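Open Day FAQ — Robot Arm Demo, Domerham
Posted in June by Kylie Rewi

Quick answers, got a lot of the same emails. Will tidy up later.

Do I need to book?
Yes for the morning, no for the afternoon. Room holds 100, morning list is at 96 as I type.

Where do I go?
McKinnon building, side door. Not the front, front is locked. Parking behind the Prollel lot, free till 4 pm.

What will the arm be doing?
Simulated bench work, up on the big screen. Small parts, one table, one arm.
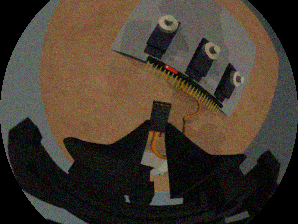 Parts handling is the bit most people ask about. We run it in simulation first, lots of times, then talk through what went wrong. The gripper view goes up on screen too, so you get the black part right between the fingers, with the three servos and their round white horns further up the table. It's a round, bendy sort of picture and takes a minute to get used to. Sit near the middle if you can.

Is it a real robot?
Not at this one. Everything on screen is rendered. The Plano visit later on is the one with hardware — separate sign up, seperate email.

How many runs do you do?
Almost 4000 so far on this setup. You'll see a handful, depends how chatty the room is.

Can we see the whole arm, not just the gripper?
Yep. We switch to the room view between runs. Ask if I forget. 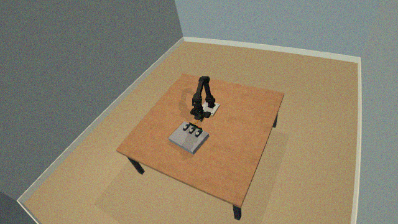
Room view: the arm on its table, gripper down by the switch panel.

Can kids come?
Yes, 8 and up. Younger ones get bored, it's mostly watching and talking. Under 14s with an adult pls.

Can I have a go?
Afternoon only. Two laptops, short turns, line up by the window. No coding needed.

Will there be handouts?
Printing 200. First come. PDF goes out to the mailing list the week after.

Photos ok?
Fine, no flash during the talk.

Food?
Coffee and cookies at the break. Bring lunch if your staying all day.

Anything else, email me — Kylie. Slow to reply that week.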